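How to Sort and Stack Bright Plastic Dishes Without Losing Your Mind

I don't believe in most kitchen organizing advice. It usually ends with you buying a rack. The Flerisholm method, which a neighbor swore by, wanted me to sort everything by color first, and I gave it around 20 minutes before I quit. Color tells you nothing about what fits inside what.

Start with a table and a plain cloth. Get every piece out of the cupboard, including the ones in the back. Piles are fine at this stage.

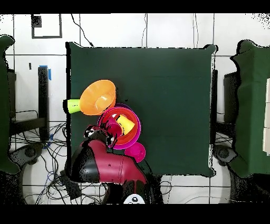 Bowls inside bowls, with cups tipped in on top.

A pile like that looks put away if you shut the door fast enough. It comes apart the first time you want the bowl on the outside. Cups on their sides are the worst of it, so pull those out before you touch anything else.

Step 1. Spread the bowls out until you can see the rims. You are looking at width and nothing else. Put the widest toward the back and bring the small ones forward if you have room.

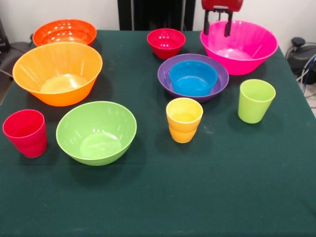
Don't trust your eye on depth. A shallow bowl will swallow a smaller one and look like a perfect match, then wobble when the third goes in. Try each pair, give it a light push, and separate anything that rocks.

Step 2. Deal with the plates. Some guides say plates always go at the bottom. I say try it and see, because a bowl turned over on a plate takes up as much shelf as the bowl did alone. 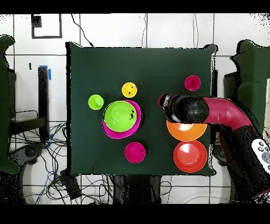

Keep the cups away from all this. They need their own spot, and they stack with each other far better than they stack with bowls. If one sticks, twist it. Don't pull.

Step 3. Build the bowl stack from the widest piece up. Stop when it leans. Two short stacks beat one tall one, whatever the Solitz chart says about saving space.

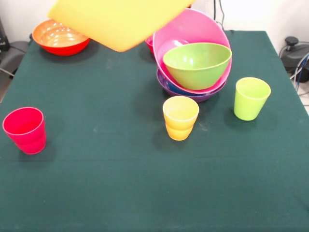 Folasade Aliyu

Square plates go last, in a pile of their own. I have tried slipping them between round bowls and would not bother again. Wipe the shelf, load the heaviest stack first, and leave the cups at the front where you can reach them.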